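Lucinda Strickland
11/10/22

OK so a bunch of you asked what I thought of the foreign minister's speech in Nirnberg last night and I was in the hall for it, so here goes. Long thread, get a snack.

1/ Quick catch-up if you haven't been following (lucky you). Cletora says Pennington has been paying people to snoop on its embassy staff abroad. Pennington says no such thing ever happened. Two Cletoran staffers got sent home early in November and neither government will say why.

2/ So everybody showed up last night expecting fireworks. The line to get in went down the steps and past the tram stop. I stood behind a guy who ate an entire roast chicken sandwich and told me the whole thing was about fishing rights. (It is a little bit about fishing rights.)

3/ Minister Mavis Iwasaki came on late, no introduction, and went straight to it. Her big line was "If you threaten our people in someone else's city, you answer to us at home." Huge applause. I wrote it down and then wrote "meaning what???" next to it.

4/ Because she never said! No sanctions, no names, no closing of the embassy. She said "consequences" so many times my notes just have a big C with an arrow.

5/ I've read a lot of these speeches and the warning is usually for the folks at home first. There's a budget vote coming, her party is wobbly on defense money, and a tough night on TV helps. I'm not saying the threat is fake. I'm saying two things can be going on.

6/ The part that got skipped on the news this morning was the travel advice. It went up on the ministry site while she was still talking. It covers 7 cities and tells Cletorans to skip public events at their own consulates. That's a much bigger deal than the speech if you ask me.

7/ Somebody is going to say advisories get posted all the time. Sure. This one has the consulate phone lines staffed overnight, and they don't pay for that on a hunch.

8/ Pennington's answer came from their ambassador, Ansel Greenberg, in a statement so short I can give you all of it: "We reject these claims and invite the minister to share her evidence." Which, fair? I'd like to see it too.

9/ Jalen Mercado (if you don't follow his stuff on the region, go do that) thinks the evidence exists but came from a third country that doesn't want to be named. He's been right about this kind of thing before and he's been wrong before, he'd tell you that himself.

10/ Numbers, for the people who like them. There are 1,596 Cletorans registered as living in Pennington, and 800 of them are students. Those are the ones I keep thinking about. Nobody in either capital has said a word about whether their visas are safe.
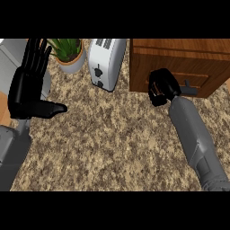
11/ I talked to one of the students by phone on the way home. She's in her last year, she has exams, and her mom calls every night asking her to get on a plane. She wants to stay put. Her school sent one email, and it was mostly about parking.

12/ Before anyone asks, yes, Anika Iwasaki on the Dodley city council is the minister's niece. No, she doesn't have anything to do with this. Please stop yelling at her in the replies, she does bus routes.

13/ What I'm watching now: does Cletora call its ambassador back? That's the real step. You can give a speech and walk it back by lunch, but once the ambassador is on a plane it takes months to undo.

14/ Also watching whether the joint harbor talks go ahead. They're still on both calendars as of this morning, I checked. If they quietly drop off, I'd take that more seriously than anything said from a podium.

15/ A couple of you asked if I think this turns into a shooting kind of thing. I don't. These two trade way too much, and they've had uglier fights than this. But I said that about the border business too and I had to eat my words, so weigh that however you want.

16/ I'm typing up my full notes tonight, chicken sandwich guy included. If you were in the hall and heard the question from the balcony, the one she waved off, please message me! The mic was dead up there and I only caught the word "passport."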